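The Slow Examples Are the Good Ones
Wojciech Pawlak

In our group at Halim we gather examples for a learning system, all of them in simulation. People ask me why we have only 190 when a script could make many thousands in one night. My opinion is that the script teaches the wrong lesson.

A script goes to the vase always by the same path. A person who guides the arm hesitates above the neck, corrects a little, and then closes the fingers. I want the system to see this hesitation.

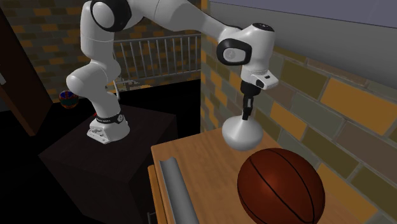
What I would keep

I would keep the crowded tables. A basketball near the vase makes the choice of path harder, and a learner that never met such a neighbour will be surprised by it later.

I would also keep the failures, with a clear label. In November we deleted 37 of them, and I still regret it. A colleague says that bad examples only confuse the training. Maybe for some methods he is right, but I have not yet seen his proof.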